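Thread on the hand fault we had on the Detness cell, for anyone running the same firmware. Posting in pieces.

1/ Short version: the hand stopped accepting close commands in the middle of a bottle pick routine. No alarm, no fault light. The controller reported a healthy hand the entire time. 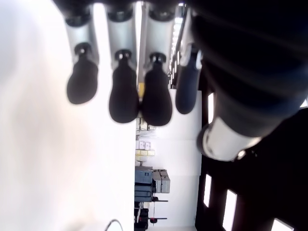
Alton, March

2/ The hand has four fingers and a thumb. Each digit reports position and motor current. When the fault hit, all five position values froze at the last good reading and kept arriving at the normal rate. The watchdog only checks that packets arrive. It does not check that they change.

3/ The log shows 2,356 status packets with identical payloads before an operator hit the stop. The arm was still following its path, with a hand that could no longer let go on command.

4/ We run plastic water bottles because they deform. Grip current on a soft wall is low and noisy, so a flat line ought to be easy to catch.

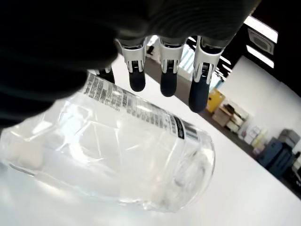 It was easy to catch, once we plotted it. Noise on the current channel drops to zero in a single sample. A real motor never does that, even at idle.

5/ Cause, as far as we can tell: the Cindosetti driver board resets on a brief supply dip, and the bridge keeps serving its cached frame. We reproduced it 3 times on the bench by dropping the supply for some 138 ms. Shorter dips did nothing.

6/ Interim fix: sequence counter in the payload, checked on the arm side. 2 repeats in a row and the arm does a protective stop. Supply wiring to the wrist is being redone — separate job, separate thread.

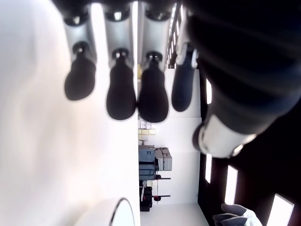

Fingers and thumb, bottle cell, Alton.

7/ If your watchdog only counts packets, check it. Ours passed acceptance that way. Patch notes are on the Camacho tracker under "stale frame."

Filed under: Robotics, Fault reports, End effectors

Comments (3)

gripforce_low: Same bridge here. Does the counter survive a board reset or start over at zero?

Author: Starts over. We treat a backward jump as a fault too.

tbar_wiring: Would like to see the supply trace when you have it.

Contact | Copyright Detness cell notes | Back to top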